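The Summer I Gave Up Coffee, Mostly

July 22, 2023

I quit coffee in December, which is a stupid month to quit anything. The dark comes down at four thirty, every house you visit has a pot going, and people hand you a mug before you have your coat off. I picked it because I had a headache that wouldn't leave and an article on my phone that said I could be free in two weeks. The article had a picture of a woman laughing on a beach. I live forty minutes from Gorkdale. We have a reservoir.

Anyway, it's July now and several of you have asked how it's going, by which I mean two of you, and one was my dentist's office replying to the wrong email. So here is the report.

The first few days were as bad as advertised. I slept like a dropped sack and woke up angry. I put my car keys in the vegetable drawer and then accused the rest of the household of moving them. At work I read the same paragraph about shipping rates until it stopped being English. On the fourth day I cried a little at a commercial for gutters. They were very good gutters, in my defense, and the old man in the commercial had waited a long time for them.

Then it lifted, and I got smug. I'm not proud of how smug. I started saying things like "I just wake up awake now" to people holding coffee. I told the checkout clerk. I told my brother-in-law, who has three children under six and looked at me the way you'd look at a man bragging about his yacht.

The smugness ran out sometime in February and left a hole, and the hole was shaped like a drink. I hadn't understood how much of my day was built on carrying something around. Coffee was my reason to stand up, walk to the kitchen, lean on the counter and stare out at the neighbor's tarp. Take that away and I had no excuse for the tarp. So began the season of substitutes.

I started with the roasted chicory everybody's grandmother seems to have survived on. It tastes like a campfire that has been told about coffee. I drank it for three weeks out of stubbornness and gave the rest of the jar away to a coworker, who has not brought it up since. Next was a mushroom powder from a company called Zuvholm, 90 servings to the tub, sold to me by an ad that followed me from site to site like a hungry cat. It promised "calm focus." I got neither, but I did get a strong sense of having licked a tree. There are still a lot of servings in that tub. It's behind the rice, if you want it.

After that I went through the teas. I have nothing against tea people, who are mostly kind and own good blankets, but there's a lot of homework. Water too hot, water not hot enough, three minutes, five minutes, never squeeze the bag, and then somebody tells you that you shouldn't have a bag at all. I bought a green one from Skultia that came with a leaflet longer than the one for my water heater. The leaflet wanted me to throw away the first cup. I drank the first cup. It was fine.

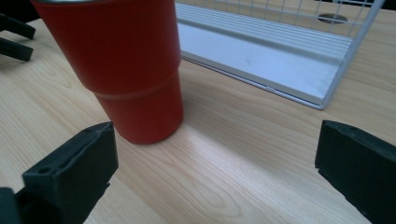

What finally stuck was cold water with a slice of lemon in it, and I am embarrassed to have taken so many months and so much money to get there. I added it up one night, against my own advice, and stopped when I passed 200 dollars. Lemons, for the record, were on sale.

The other thing I'd been warned about was mornings with other people. Coffee is a way of saying come over and stay a while without having to say it. "Want to get a lemon water?" does not have the same ring. I tried it once on an old friend and she asked if everything was all right at home. These days I say "coffee," like a normal person, and then order something else when we get there, and put up with whatever the kid at the register does with his eyebrows.

Our place for this is Chiu, the little bakery by the bus depot, where they make a ginger thing with honey that isn't on the board. It's so hot and so sharp that you have to take it in stages. I've come to love it. It costs more than the coffee did, and I have decided not to think about that either.

Now for the "mostly" in the title. In May I had a cup. It was at a funeral lunch, in a church basement, out of one of those big silver urns with the little black lever, and it was terrible coffee, thin and burned at the same time, and I have never enjoyed anything more. I had a second one. I talked to a second cousin about boats for an hour, and I don't know anything about boats. I lay awake that night until three with my heart going like a washing machine full of shoes, planning how I would redo the garage.

The garage has not been redone. I've had one more since, at an airport, and I won't be taking questions on it.

As for the headache, that was my glasses. I got the new ones in April, and it was gone inside a day. The eye doctor asked if I'd made any other changes lately and I said no, 100 percent no, and looked very hard at the chart.

I could go back now, I suppose. There's a bag of the good stuff still in the freezer, and every so often I open the door and smell it through the paper, then get out the ice and shut the door again. Next week I'm going to write about the tarp.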